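Polgate Secondhand Drinkware: Frequently Asked Questions

Polgate buys, cleans and resells used bottles, cups, flasks and mugs. We get a lot of email. Most of it is one of the questions below, so please have a look before you write to us, particularly if your question is about lids.

Where does it all come from?

House clearances, office moves, gyms that have finally emptied the lost property bin, and people who own more travel mugs than they have hands. We buy in mixed boxes and sort them in our unit at Avwood. If you want to sell to us, the minimum is 13 pieces per box. We don't need a list. We do need you to empty them first.

Is everything washed?

Yes, twice. Once when it arrives and once before it ships. Bottles get a brush, a soak and a long rest upside down on the rack. Wash it again when it gets to you anyway. You don't know us.

How do you grade condition?

We use three grades. "Clean" means you could give it as a present and keep quiet about where you got it. "Used" means visible marks on the outside and nothing wrong on the inside. "Honest" means it has had a life, and the price reflects that. Dents are always mentioned in the listing. If it leaks, we don't sell it.

Will the marks come off?

Some of them. Before you reach for the steel wool (please don't), try a paste of baking soda and water on a soft cloth, rubbed gently and rinsed off. Scuffs that are something else's color sitting on top of the finish will often lift. Scratches that go into the finish are yours to keep. Pale bottles show everything, the way white sneakers do, and if that's going to bother you, buy a dark one.

Do your listing photos show the real item?

The one you're looking at is the one you get. We don't use catalog pictures and we don't retouch. Everything goes on a white cloth with another white cloth behind it. We have been asked to iron the one behind. We've thought about it.

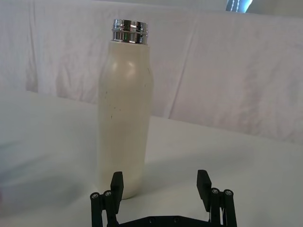
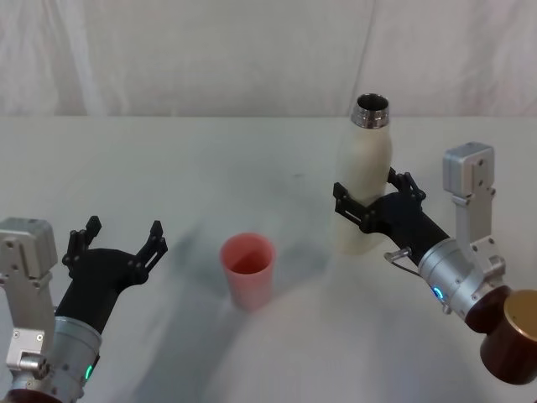 Cream insulated bottle, no cap, scuffs on the body (first photo); pink plastic cup (second photo).

Why is the bottle open in the photo?

We photograph bottles with the cap off so you can see the neck and the screw threads. Threads are where secondhand bottles go wrong, and a cap hides them nicely. Whether a cap is included is written in the listing, on the line marked "Cap." If that line says "none," then there is none, and it isn't in the bottom of the parcel, either. Please check the packing paper for other things, but not for that.

Can you sell me just a cap?

Sometimes. We keep a bin of orphaned caps, currently 375 of them, and they fit 375 other bottles that live somewhere else. Send us the outside diameter of the neck in millimeters and a clear photo of the threads, and we'll have a dig. "Standard size" is not a measurement. There is no standard size - we wish there were, as it would empty the bin.

Can I put an insulated bottle in the dishwasher?

We'd rather you didn't. Heat is hard on the seal and harder on a painted or coated outside. Hand wash, bottle brush, cap off, and let it dry open. Putting it away closed and damp is how we come to buy so many that smell of gym.

What about plastic cups?

Wash them by hand unless the underside says they can go in the dishwasher. Keep them out of the microwave unless it says that, too. A cup that widens toward the rim will stack, which is good news for your cupboard, but don't stack them wet or you'll be running the outer one under the hot tap to get them apart.

My bottle smells of coffee. Help?

Two spoonfuls of baking soda, fill with warm water, leave overnight with the cap off, rinse well. Do the cap separately, and take the rubber ring out if it comes out. The smell is nearly always in the ring. If it still smells after that, it's a coffee bottle now.

What is the Grornedik shelf?

It's the part of the site where we put things we can't identify, named after the word stamped on the first one. We've never found out what Grornedik was or who made it. Everything on that shelf is one price and sold as found, and regulars seem to like it more than the rest of the shop.

How much is shipping?

Free on orders over 8 items, otherwise worked out at checkout by weight. Parcels go out through Vasiliu, our local courier, who collect from Avwood when they collect. Mugs and glass travel in their own boxes. Bottles get one layer of paper, as they've survived worse.

Can I return something?

Yes, within the time printed on your order slip, if it isn't as we described it. "It was smaller than I pictured" comes up a lot, so capacity and height are in every listing. Return postage is on us if we got it wrong and on you if you changed your mind.

Do you do bulk orders?

We do. The largest so far was 195 mixed mugs for a summer camp, none of them matching, as requested. For matching sets, allow us until the end of May and keep your hopes modest.

Page last updated April 15, 2022. Cap inquiries go to the cap address, please, and not the general one.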